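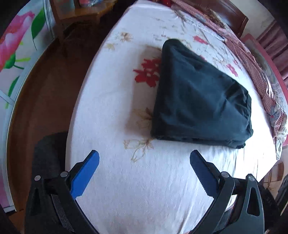

podberg_fan
So our robotics club project this semester is laundry folding with the hand-held grippers, and I've got 609 demos uploaded so far. Mostly dark clothes on the flowered sheet. Question for anyone who did this last year: do you keep the takes where you grab two layers by mistake? I've been tossing them and I hate how many I lose!

drukine22
Keep them! As long as you fix the fold before the take ends, it's good data. Ours got way better at recovering once we stopped deleting the ugly ones.

Lavanya T.
Gonna disagree. We left ours in for the July demo and the arm learned to fumble on purpose (7 tries on one sleeve, I wanted to crawl under the table). I'd put them in a separate folder and train 2 versions.

podberg_fan
Ugh, two versions means twice the time on the lab computer. Lai-ching Wei already has it booked most nights for the Chowdary team.

drukine22
Ask her, she's nice about swapping. Also, how slippery is your stuff? Shiny fabric slides right out of the pads for me unless I come in low and pinch a fold.

podberg_fan
Pretty slippery, the dark one especially. I open the jaws all the way and go for the thick corner first.

Lavanya T.
Try the long straight side next time. Corners bunch up on me. And please write down which takes are which, I'm begging you.

podberg_fan
Ok ok, starting a spreadsheet tonight.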